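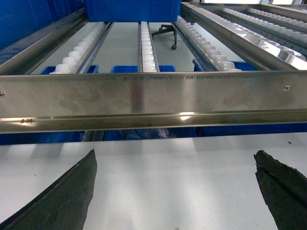

Stockroom Practice Board > Receiving and Rotation > Date marking on opened cases

records_desk_04
Posted 10 June 2022

Our department is revising its written procedure for date marking in the dry goods stockroom at the Prenidach site. The current procedure, in force since March, requires staff to mark the receiving date on every case and a second date on any case that has been opened. Supervisors at two of our sites have asked that the second date be dropped. I would be grateful to hear how other institutions handle this before the draft goes to review. We hold about 200 product lines, nearly all shelf stable, and we supply 4 kitchens.

northwing_supply
We considered the same question last year and kept both dates. The receiving date governs rotation between cases. The opened date governs what happens to a partial case. These are separate matters, and in our experience a single date leads staff to treat a partial case as though it were full. Our rule is that any partial case older than 30 days is reviewed by the shift lead and either issued first or written off.

m_ledger
I must respectfully disagree with the previous reply. For sealed inner packs, the opened date on the outer case carries no information about the condition of the goods. A case of canned tomatoes does not age differently once the cardboard is cut. We removed the requirement for canned and jarred items and retained it for flour, rice, sugar and anything else held in a liner bag. Write-offs did not change in the following quarter.

northwing_supply
The condition of the goods was not my point. The opened date tells us how long a partial case has been sitting. If it has been sitting for two months, then either we are ordering too much of that item or staff are opening new cases before finishing the old one. We would not see either problem without the second date.

m_ledger
That information should be available from the issue records. If it is not, I would suggest correcting the records before asking floor staff to write more on the boxes.

Kutedier_stores
Our practice may be of use to the original poster. We use colored labels by month of receipt, with the date written in black marker underneath. Opened cases receive a diagonal stripe across the label and no second date. Staff can identify partial cases from the aisle, and the marking takes very little time. The labels are supplied by Hsueh in rolls of 200. Please note that they do not adhere well to waxed cartons, and we staple them in that case.

quiet_pallet
We would advise against staples anywhere near food packaging. Our auditor raised this as a finding and we were required to retrain the whole receiving team. A tied tag is acceptable to most reviewers.

Kutedier_stores
Noted, with thanks. I will raise the matter with our site lead.

undonia_receiving
Undonia follows a procedure close to that of m_ledger, with one addition. The side of the case bearing the date must face the aisle. This was left out of our first version and the dates were of little use, as cases were being turned to fit the shelf. I would also recommend stating the order of month and day. We had both in use on the same shift.

records_desk_04
Thank you all. The order of month and day is not stated in our current text and will be added. On the second date, I am inclined to propose the split by packaging type and to keep the present rule for anything in a liner bag. Northwing_supply, would you be willing to share the wording of your rule on partial cases?

northwing_supply
Certainly. I will send it by private message. I remain of the view that the split will cause confusion for new staff, who will have to learn which list an item belongs to.

m_ledger
We print the list on the back of the stockroom door. It fits on one page.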